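Interior doors sticking after humidity swing, plane or wait?
Viltville Home Repair Board > Doors and Windows

hingepin_44
Solid wood bedroom door, painted on both faces, binding at the top corner on the latch side. It started in September. The house has 7 interior doors and only this one binds. Relative humidity indoors has been high since the rains. Reveal at the hinge side is even. Reveal at the latch side closes to nothing over the last few inches at the top. Hinge screws look original and short. My plan was to plane the latch edge and repaint.
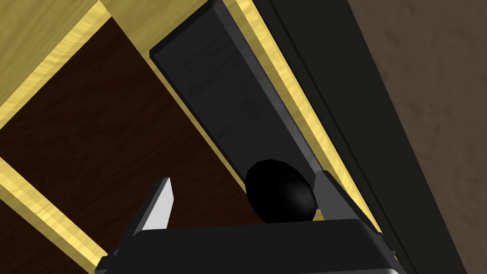 Skallavis
Don't plane yet. Wood moves across the grain with moisture, and a door fitted in the damp season will rattle when the heat comes on. Replace one screw in the top hinge with a three-inch screw into the stud first. A tapered gap like yours is usually sag. Swelling closes the gap along the full height.

drybulb
Disagree in part. Sag and swelling add up. If the top and bottom edges were never sealed, the end grain of the stiles takes on water there and the corners grow first. Run a hand mirror under the door. Bare wood on the bottom edge means the top is probably bare too.

hingepin_44
Checked with the mirror. Bottom edge is bare. Top edge has a thin coat of primer and no paint. I also put a level on the hinge jamb and it is out of plumb toward the room, which I had not noticed before. 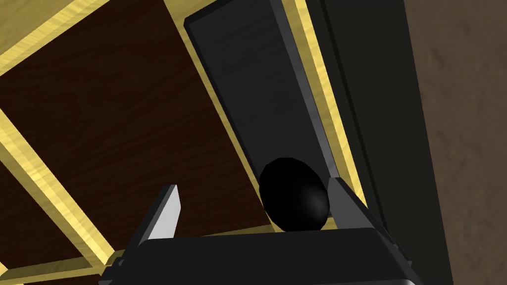
The top hinge leaf moves slightly when I lift the door by its outer edge. The middle and bottom leaves do not. I have the long screws on hand and will start there, then seal both edges once the moisture reading drops.

Skallavis
Good. Drive the screw in stages and check the reveal each time. Overtightening pulls the jamb and moves the bind to the bottom corner.

pylypenko_joinery
We hang a lot of these at Pylypenko. Long screw first, agreed, but I would still take a light pass off the latch edge if the gap is under 3 mm after the hinge is fixed. Paint build alone can use that up.

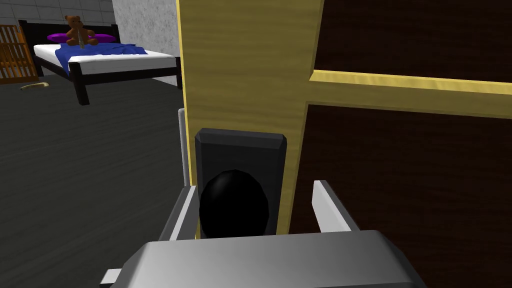

drybulb
What grit do you use on the edge before resealing?

pylypenko_joinery
120, then wipe it down and prime the same day.

Skallavis
Still against removing wood before winter. You can't put it back.

hingepin_44
Long screw is in. Latch side now clears with a slight rub at the very top. Leaving the edge alone until the heating has been running for a while. Will seal top and bottom with Inora primer, two coats.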